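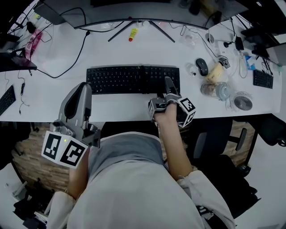
Plirnby grippers - build gallery

Two hand-held grippers, built at the Setthorpe shared workshop and at my kitchen table. Started in April, still going. Notes are short, will tidy up later.

At the desk
One in each hand, marker cubes on both. Green light on top of the left one. Keyboard is a good target - thin front edge, slides away if you push too hard.

Fingers
Printed in gray. Version 3 of the finger shape, first two cracked at the root. More walls, slower print, no cracks so far. The curved housing takes ages, do it overnight.

Marker cubes
Printed white, patterns stuck on after. Matte paper only!! Glossy threw the tracking off under the workshop lights. Check each face is square before the glue goes, I had to redo one.

Grip and trigger
Spring from the Varela assortment box, way too stiff at first. Cut it down by 8 mm, hand stopped aching. Trigger still squeeks.

Software
Using Sterkent for the pose tracking. Longest take yet is 2059 frames, lost the right cube twice when my wrist rolled over. Goal is 100 clean takes before I touch the arm.

Still to do
- softer pads for the finger tips
- strap for the left grip
- write up the parts list properly, the old one is missing screws and teh spring

Files going up once the trigger is fixed.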